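What are balconies for? Outdoor space and how people use it on the Kover estate

Project report, Housing and Everyday Life module
Hok-lam Kao
Supervisor: Wendelin Kälin
March 2020

1. Why I picked this

I grew up in a flat with a balcony that my family used for one thing, which was drying washing. My aunt's balcony, two floors up in the same building and exactly the same size, was practically a second living room (she ate out there in her coat). So when we were asked to choose a topic to do with how people live in their homes, I already had mine. I wanted to know why the same bit of concrete turns into a garden for one household and a cupboard for the next.

My starting question was simply "what do people use their balconies for?" Wendelin Kälin pointed out, quite fairly, that this would give me a list and not much else, so I changed it to "what makes people use their balconies more or less?" I'm glad I did, although I still got the list.

2. The estate

Kover is a housing estate on the east side of town, managed by a company called Uvanum. There are 280 flats, all of them with a balcony. The blocks run in two rows. One row faces Trummer Road, which is busy and has a bus route on it, and the other faces an inner courtyard with grass, bins and a few quite nice trees. The flats in both rows have nearly the same layout, and that's why I chose the place: if the balconies are used differently, the size can't be the reason.

The balconies all open off the living room. According to the older residents there was a long argument in the early days about whether people could put up screens, and the rules have been changed more than once. The present rule is that you can hang things on the inside of the railing but never on the outside. Hardly anyone I spoke to was sure of this. A couple of people were certain it was the other way round!

3. What I did

I wrote a one-page questionnaire and put it through every door in January. I know January is a silly month to ask about balconies, but the project calendar didn't leave me any choice, and I worded the questions so that people had to think about the whole year. I got 95 back, far more than I'd dared hope for, and I think the stamped envelopes helped.

After that I did longer chats with people who had ticked the box to say they didn't mind. I kept each one to 15 minutes so that people wouldn't be put off, but most of them went on well past that once we got on to the neighbours. I took notes by hand and typed them up the same evening. At first I tried to write down every word and ended up not listening properly, so by the third chat I'd switched to short notes and that worked much better.

I also read what I could find about balconies. There is plenty about how they look from the street and much less about sitting on them. The most useful thing was an old residents' newsletter called Nirkosia, which had a letters page full of complaints about pigeons, barbecues and dripping window boxes.

4. What people said

4.1 Drying, storing, sitting

Drying washing came out on top, and by a long way. Storage was next, and then sitting outside. Growing plants came fourth, though the people who did it wrote by far the longest answers, sometimes carrying on over the back of the sheet. One man listed every variety of tomato he'd tried and gave each of them a mark.

Storage was the answer people seemed a bit embarrassed by. Several wrote things like "just for now" next to it. When I asked in the chats how long "just for now" had been, it was usually years. The flats don't have much cupboard space and the cellar rooms are damp, so I don't think anyone needs to feel bad about it.

4.2 The door matters

I hadn't planned to ask about doors at all. But in the very first chat a woman told me that she'd sat outside every day in her last flat and never did in this one, and when I asked her what was different she said "the door". Her old one had been light. This one was stiff, and by the time she'd got it open with a cup of tea in her hand she'd gone off the idea.
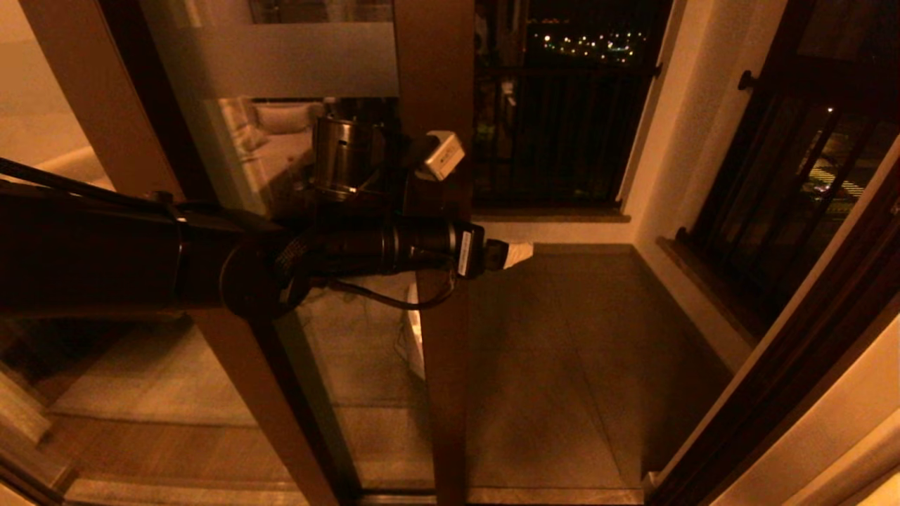 Figure 1. Glass sliding door with a dark brown wooden frame, with the balcony beyond.

After that I asked everyone. A heavy door, a high step or a sofa pushed up against the glass all came up as reasons for not bothering. Two people had moved their furniture to clear a way through and both said they now went out more. It's a tiny number of people, I know, but it seemed so obvious once they'd said it. A small thing like a step can be enough if you're older or carrying a baby.

4.3 Being seen

The other big subject was privacy. I'd expected the Trummer Road side to be the one where people stayed in, what with the traffic. They did complain about the noise and the dust, but the courtyard people complained about each other. On the road side you're being looked at by strangers on a bus who are gone in a moment. On the courtyard side it's the same faces every day, and if you go out in your pyjamas then somebody will mention it.

Some people liked that. One retired couple told me they went out after supper precisely so that they could wave at everyone.

5. What went wrong

I forgot to put a question about which floor people lived on. I noticed this about an hour after posting the last questionnaire and felt quite ill. I could ask in the chats, but for the rest I don't know, and I'd have loved to compare the top floors with the bottom ones.

I also think keen balcony users were more likely to write back, so my answers probably make the estate sound sunnier than it is.

6. What I'd do next

I'd go back in summer, and I'd ask about floors! I would also like to ask Uvanum whether the doors could be serviced, as several residents didn't know who to ring about them. I've sent them a short letter with the main points and will add the reply to the appendix if one comes.

Thank you to everybody at Kover who let me in, and especially to the tomato man for the seeds.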